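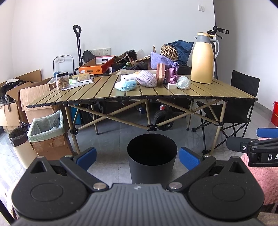

图3 折叠桌与无内袋垃圾桶的相对位置（清理任务，桌面未整理状态）

首页 > 论文 > 居室环境与日常行为 > 第4节

最后更新：02/01/2021

4.2 桌面物品的滞留与丢弃

前一节讨论了收纳柜和抽屉，本节只看临时桌面。我们所说的临时桌面，指折叠桌、小推车台面、床边凳一类不固定在房间里的平面。这类平面在受访家庭中使用频繁，但很少有人给它规定用途，物品放上去以后往往要等到下一次收桌子才会被重新处理。

图3中的桌子属于卷式台面的折叠桌，台面由一条条橄榄金色的板条拼成，板条之间留有缝隙，下面用交叉的金属管支撑。桌上既有带黑盖的透明塑料罐，也有小件包装、揉皱的白纸和一只浅蓝色毛绒玩具。按照4.1节的编码表，罐子记为“留存”，揉皱的纸记为“待弃”，毛绒玩具记为“归位”。带条形码的盒子比较难归类：从外观不能判断里面是否还有东西，两名编码员第一轮给出的结果不同，最后统一记为“待确认”。绿白相间包装的小件和旁边的扁平小包也按同样办法处理。

编码由Abenezer Kahsay和Lenuța Vasiliu分别完成。全部记录共2304条，来自26户家庭，每户的记录时间为2周。两人意见不一致的条目集中在包装类物品上，纸张和玩具几乎没有分歧。我们没有因此增加类别，原因是再细分下去，每一类的条目太少，无法与Adamczyk量表的原有项目对应。

垃圾桶的位置是本节的另一个变量。图3中的黑色圆桶放在灰色地砖上，敞口，没有套垃圾袋。访谈中，不少受访者提到，桶里没有袋子时会先把废纸留在桌上，等套好袋子再一起扔；也有人认为纸张是干的，直接扔进去没有关系。两种说法在记录中都能找到对应的行为。没有套袋的时段里，“待弃”物品在桌面停留的时间较长，这一差别在食品包装上比在纸张上明显。

板条台面还带来一个具体问题。收桌时台面需要卷起，所有物品必须先移开，碎屑会从缝隙掉到地上。使用整块台面的家庭习惯把碎屑直接扫进桶里，使用卷式台面的家庭则多半先清桌面，再扫地面。因此我们把“收桌”拆成3个步骤记录：移走留存物品，丢弃废物，清扫台面下方的地面。第二步和第三步的先后在各户之间并不固定，有孩子的家庭常在中间插入归还玩具这一动作，时间计入第一步。

需要说明的是，桌面物品的数量没有作为指标使用。预调查阶段曾尝试计数，但纸屑、撕开的包装和成叠的小袋很难有一致的算法，同一张桌子由不同的人来数，结果相差较大。正式记录只保留类别和停留时间。

与Breria住宅调查的结果相比，本研究中“待确认”一类的比例偏高。可能的解释是该调查以厨房台面为主，包装在做饭过程中就已拆开，内容一目了然；临时桌面上的盒子和小包则常常原样放着。两项研究对“丢弃”的定义也略有出入，前者把放入回收箱单独列出，本文没有作此区分，比较时应留意。

4.3节转入地面物品，包括织物、鞋和散落的玩具。

相关条目
· Fumex通风条件下小户型厨房的清洁频率
· Adska折叠家具的使用寿命与存放方式
· 垃圾桶容量与更换垃圾袋的习惯
· 儿童玩具归位行为的家庭观察
· 附录B：桌面物品编码表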